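Jovano Folding Cell – Setup and Care Guide
Section 3: Fingertip Pads and Wrist Camera Check
Revised 08/02/2026

Fresh pads make a huge difference to how this cell handles cloth, and the swap is one of the nicest jobs on the machine! Plan on 11 minutes the first time. You need the Dasov pad kit (2 pads, 2 brackets, screws) and the small hex driver from the lid of the case.

CAUTION: Press the stop button and wait for the status light to go out before you put a hand between the fingers.

3.1 Changing the pads

1. Open the gripper all the way from the Tools page, then press stop.
2. Back out the bracket screws on the left finger and slide the bracket off with its pad.
3. Wipe the fingertip with a dry cloth. No solvent – it softens the pad backing.
4. Fit the new bracket with the flat face of the pad toward the other finger. Tighten until snug and stop there.
5. Repeat on the right finger.

Note: Older Gorard brackets fit the fingers but sit lower. Don't mix the two types.

3.2 Checking the camera view

6. Release stop, lay a shirt on the white work surface and open the live view. Both pads should show, flat faces toward each other, with a clear gap between them. Cloth blurs while the arm is moving, and that's fine for this check. 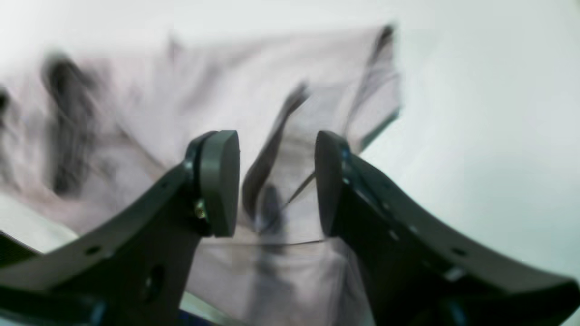 7. Close the gripper slowly, at speed 40 or lower. The flat faces should meet evenly from top to bottom. If one edge touches first, loosen that bracket, square it up and try again.
8. Run the Yan test fold three times. It's a great little routine, and a badly seated pad shows up fast.

Check the bracket screws again after the first full day of folding.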